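4.2 Open bins and the end-of-day tidy

We came to the question of containers rather slowly, and a little sheepishly, having spent most of the first season of the project thinking about toys. Our early visits to the playrooms in Minami and Eltetti were arranged around what children did with small building bricks while they were building. It was only when we sat down with the notes in February that we saw how much of what we had written concerned the last part of the afternoon, when the building was over and the bricks had to go somewhere. Parents talked about it at length, often without being asked, and several of them grew quite animated on the subject of lids.

The lid, in fact, is where most of the trouble seems to start. A lidded box has to be found, opened, filled and then closed again, and the closing is the step that families described as the sticking point. A single brick standing on end will keep a lid from seating, and a tired four-year-old is not inclined to hunt for it. Open bins ask for much less. One mother in Eltetti told us that she had thrown away every lid in the house over a single weekend and had not regretted it since, apart from the dust — and the dust, she added cheerfully, was there before.

Across the whole study we logged 3,691 separate acts of putting away, by which we mean one hand, one trip and one release, however many bricks happened to be in the hand. Of these, 216 ended with at least one brick landing outside the container it was meant for. We had expected such misses to gather around the youngest children, and to some extent they did, but the placing of the bins mattered more than we had guessed. When two bins stood at opposite ends of a table, children tended to throw. When the bins were pushed up close together, children walked or leaned over and dropped the bricks in, and the misses that remained were mostly small ones that came to rest near the foot of a bin (bins close together: Figure 4). 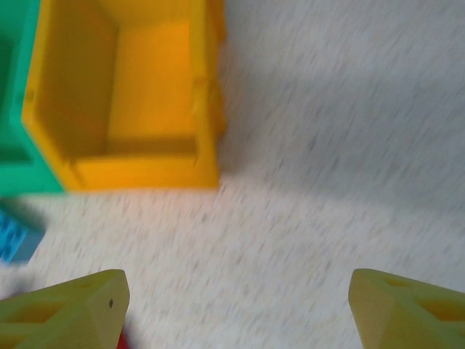 Figure 4. Two open plastic bins, one yellow-orange and one teal-green, standing nearly wall to wall on a speckled surface, with a small blue block at the left.

It would be easy to make too much of a stray brick, and we would like to be fair to the children here, many of whom were working hard at a task they had not chosen. Still, the bricks left beside a bin are interesting to us for the simple reason that they are so readily forgiven. In the interviews, adults nearly always counted a brick lying next to its bin as "put away, more or less," while a brick the same distance from nothing in particular was called a mess. Kaede Takagi, who carried out the home interviews in Minami, began to call this the porch of the bin, and the name has stuck with the rest of us. A porch belongs to the house even though it is outside the door, and a brick on the porch can wait until morning.

The color of the bins turned out to be a more tangled matter. The Tisura storage set used in the Minami homes comes in several strong colors, and we had supposed that families would match bricks to bins by color, blue with blue and so on. Very few did so for longer than a week. What we found instead was that color served as an address. Children would say "the green one" to mean the place where wheels and odd pieces lived, or "the orange one" for the bricks currently in use, and these meanings held steady even in homes where the contents had long since drifted. One family's collection came to 800 bricks by their own count, and the older brother could tell us, without looking, which bin would have the windows in it. He was wrong about the windows, as it happened, but his sister corrected him at once.

We should add a word on the height of the walls. In the classrooms that used the Ultemance trays, which are shallow, children swept bricks in with a forearm and did so with great pleasure, and a good many slid straight out again on the far side. Deeper bins put an end to the sweeping, since the bricks have to be lifted over a rim, but they also hide whatever is at the bottom. On the next visit, often a Tuesday, we would find a deep bin tipped out entirely so that one wanted piece could be reached, and the tidying had to be done all over again. We return to this tipping out in Section 4.3, where it is treated together with the sorting games.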